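Search this site Search Clear

Fillum after-school project: progress report for the spring period
Prepared for the Horkis Fund by Morenike Oyelaran, project lead
Last updated: April

1. Where we are

The project is now in its second year of funding. Since our last report we have run the after-school film and oral history sessions in Wike without a break, apart from the school holidays and one evening when the heating failed. We have also started the smaller group in Cinow that was agreed as a change to the original plan.

Over the period 181 young people came to at least one session. This is higher than we expected in Wike and lower than we expected in Cinow, where we began later than planned and where the last bus leaves before our finishing time. Regular attendance is steadier in the older group than in the younger one.

The recorded interviews are going well. Young people choose a person over 60 who has lived or worked in the area, write their own questions, do the interview in pairs and then cut it down to a short piece. Eleven of these are finished and have been signed off by the people interviewed. The rest are at different stages. Two were withdrawn at the request of the family, and we have deleted the recordings as our consent form says we will.

2. Rooms

The main change since the autumn is the move out of the library annexe. The lease there ended and the new rent was outside our budget. We now have three rooms on the first floor of the old drapery building in Wike, on terms that run to the end of the grant.

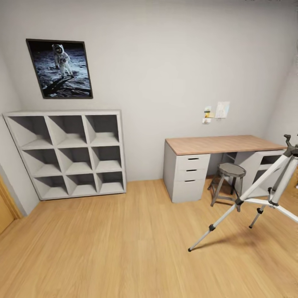

The small room, with the astronaut poster on the back wall.

The move took longer than it should have. The landlord's electrician found that the sockets on the street side were not earthed, and we lost the use of the largest room while this was put right. We met the cost from the contingency line with Vidar Kvam's agreement. The stairs are still a problem. There is no lift, and one regular member of the older group uses a wheelchair. Her group meets at the community hall for now, which we pay for by the hour. We have asked the landlord about the ground floor unit and are waiting for an answer.

Noise from the road is worse than at the annexe. Interviews are therefore recorded at the home of the person being interviewed where possible, with a member of staff present.

3. Staff

Aminu Omoregie continues as session leader and has taken on the Cinow group as well. His hours have gone up to cover this, within the staffing budget. Yanti Ismail joined us in the winter as part-time editor and trainer, replacing the freelance arrangement described in our last report. Having the same person each week has made a clear difference. Less work is lost between sessions, and the young people are more willing to show something half done.

We advertised twice for a youth support worker and did not appoint. The second round brought in better applications, but the preferred candidate took a full-time post elsewhere. We would like to discuss raising the hourly rate before we advertise again.

All staff have up-to-date safeguarding training. There was one concern raised in the period. It was passed to the school's safeguarding lead the same evening and is now closed.

4. What the young people are learning

We said in our application that we would look at listening, planning and speaking to adults they do not know. Staff fill in a short sheet for each young person at the start and again after each finished piece. The sheets show most change in planning. Early on, many wrote a list of questions and read it out from top to bottom whatever the answers were. By their second interview most were leaving questions out and adding new ones.

Speaking to unfamiliar adults is slower, and we think one term is too short to judge it. Aminu has started using practice phone calls, which the younger group dislikes but asks to repeat.
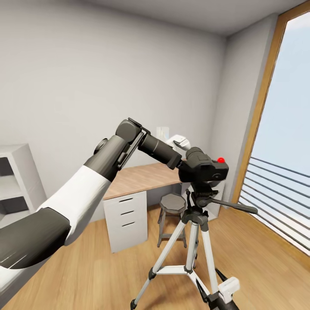 5. Money

Spending is close to budget overall. The room line is over because of the community hall hire and the electrical work. The staffing line is under because of the vacant post. We are asking for permission to move up to £400 from staffing to travel so that we can offer lifts home from Cinow for the rest of the year. This would let us finish at the same time in both places and should help attendance.

Insurance went up at renewal. We got three quotes and took the middle one, as the cheapest did not cover visits to private homes.
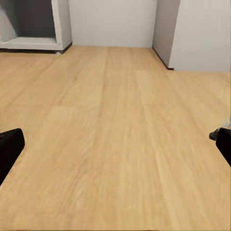
Ngozi Akande has checked the figures against the bank statements, and the full spreadsheet has been sent separately. Two receipts from the winter are missing. Both are for refreshments and we have asked the shop for copies.

6. Next period

The finished interviews will be played at a public evening in Wike before the summer break, with the people interviewed invited first. The local archive has asked for copies. We need a second consent form for this, and Yanti is drafting it now.

In Cinow we will keep the group small and run it on the lighter evenings only. If numbers have not picked up by the end of term, we will come back to you with a proposal to bring the two groups together.

We would be glad to have an answer on the travel money and the hourly rate before we set the summer timetable.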